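Himska Two-Arm Teaching Kit, reviewed by Alby Ashby

The Himska kit lets you teach a pair of robot arms by doing the job yourself while they copy. You hold one set of arms, the other set follows, and the software takes notes. It costs 900 with the Bundside grips and 700 without, and I would pay for the grips, the standard ones having all the bite of a pair of wet gloves.

I bought it in March and gave it the least glamorous job I could think of: sorting toiletries into plastic bins. Razors are thin and lie flat. Bottles roll. Toothpaste is worst of all, a tube being a slightly different shape every time somebody squeezes it, and any arm that has learned only on full ones will make a fool of itself on the rest.

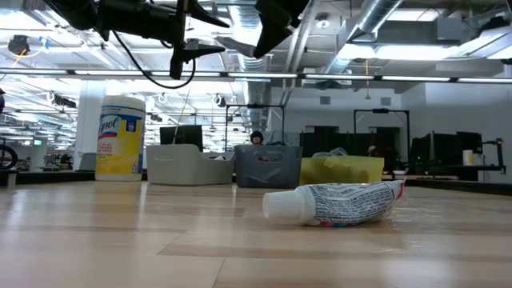 Ruddock wrote in to disagree with me on this. Start with rigid things, he says, and bring in the tubes once the arms can manage a bottle, or you'll spend a week recording your own bad temper. He also thinks I close the grips too early, and he has seen my recordings, so I can't very well argue.

I did 214 demonstrations before letting the thing loose by itself. The lead arms are light enough, though my shoulders held another view by teatime. You learn a lot about your habits. I hesitate before every grasp, apparently, and the arms now do the same, with great solemnity, like a waiter about to mention the soup.

The delay between your hand and the follower is small enough to forget. Less happy is the force feedback, where there is none. You judge the squeeze by eye, and your eye is usually on the wrong side of the arm.
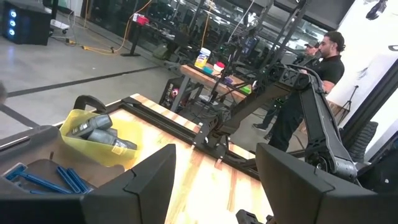

Setting up took me 3 evenings, one of them spent on a cable that the manual calls optional. It's optional in the way that trousers are. The replay screen is good: you can throw out a clumsy attempt with one key, and I wore that key shiny.

I tried the Dramach handset as well, which steers the arms with a joystick. It's cheaper and easier on the back, and my demonstrations with it looked like somebody parking a caravan. Guiding by hand is better for anything that has to be picked up at an angle.

Four stars. The fifth is being held back until they print a manual with the pages in order.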